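Living Well > Home Visits

The Table Everyone Uses

October 25, 2023

The owner of the front sitting room at Kestorora, a 13-room guesthouse, has one rule about the long table in front of the sofa. It gets cleared before anyone wipes it.

"People want to go straight in with a cloth," she says. "Then you're pushing a bottle around with one hand and smearing with the other. Take everything off first."

She has run the place for 2 years and estimates nothing when it comes to furniture. The sofa cost her 3,000 at a house sale and the table came with it. Guests sit there in the evening with drinks and candy, and most of what they leave behind is light stuff, plastic and paper. A water bottle on its side is the usual find.
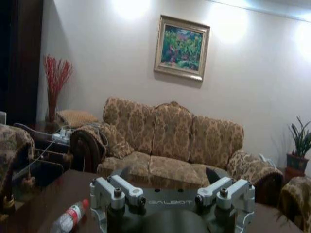
Bring the bin to the table

Her second habit is to carry the trash bin over to the mess. She used to walk each piece across the room, and says she dropped half of it on the way.

"It's a small bin. You can lift it," she says. "Hold it by the rim, tip it toward you, and put things in. I don't know why I spent a year walking back and forth."

A round of the table might turn up a bottle, a crushed soda can, a wadded plastic bag and a tissue. She takes the can early in case there is something left in it. Dark polished wood shows every ring. 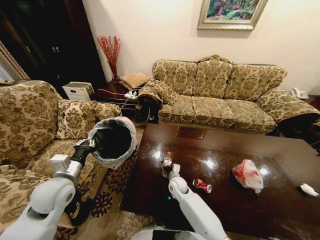 The tissues she leaves for last, and she picks them up with the plastic bag over her hand. Bottles go in with the caps on. She tried sorting at the table for a while, with a second bin for cans, but guests mixed the two up and she ended up sorting again in the kitchen anyway. Now it all goes in one liner and she pulls the cans out later.

She is particular about the liner. It has to be bigger than the bin, and it has to fold over the rim.

"If it doesn't fold over, it slides down with the first bottle," she says. "Then you're reaching in after it." She buys liners from Emar, a supply store nearby, and changes the bag every night — full or not.

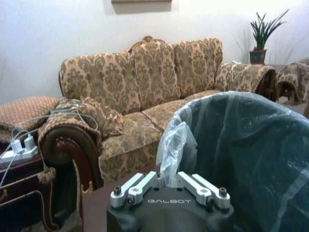
What gets missed

The big things are easy. Wrappers and lids are what she finds the next morning, and she blames the shine on the table. With the lights on, a silver lid can pass for a reflection.

"I bend down and look along the top," she says. "From standing up you miss them."

She checks the sofa at the same time. The damask pattern hides crumbs well, so she runs a hand along each seat cushion and lifts the throw pillow at the end. Only then does the cloth come out. She uses it barely damp, and follows with a dry one. In November, when the heat goes on, she adds a little wax.
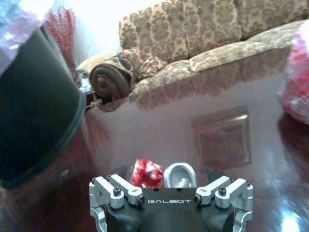 A crumpled wrapper and a round lid on the polished surface.

The whole job takes her less time than making a pot of tea. She does it after the last guest has gone up, and again before breakfast if someone has been down late. Asked whether she has thought about putting out a sign, she shakes her head.

"They're on vacation," she says. "I'd put the bin closer before I'd put up a sign."

Filed under: Cleaning, Living Rooms, Guesthouses

Recent stories
Eka: a small kitchen with one good shelf
Waxing dark wood without the streaks
How the Hoàng bakery folds 1,202 boxes before a holiday
Washing throw pillow covers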